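Games Shelf: Poker Chip Sets Back in Circulation

29 July 2022

The poker chip set is back on the Onircombe games shelf and can be borrowed again. It lives in its own aluminum case, and it goes out and comes back as one item. The loan period is 7 days, the same as for the board games.

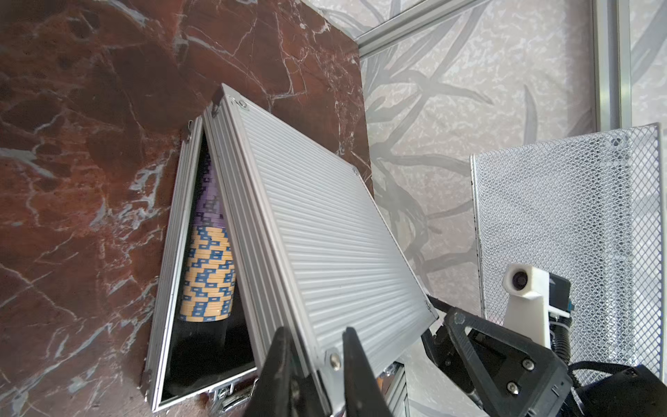
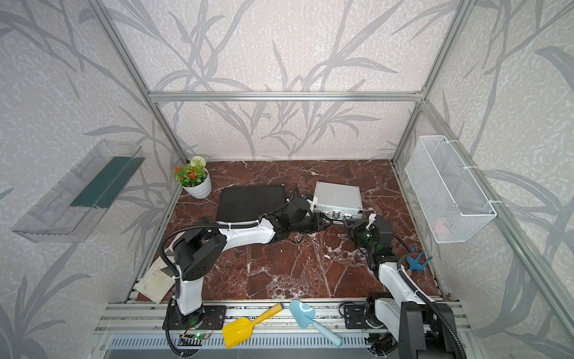 The chip case, partly open in the first picture and closed in the second.

The chips sit on their sides in the tray slots, so please keep each color together when you pack up. Purple chips should not be mixed in with the yellow-orange ones. Lay the case flat on a table before you open it all the way. When you are done, close the lid and check the latches before you pick it up by the handle.

Cards are kept separately and have to be asked for at the desk. The Zancombe branch has a second chip set, which has been on loan a lot since April. Members there can reserve ours and have it sent over at no charge.

Games were borrowed 1,343 times last year across both branches. Puzzles are counted on their own and are not in that figure. Returns go to the desk, please, and not in the book drop.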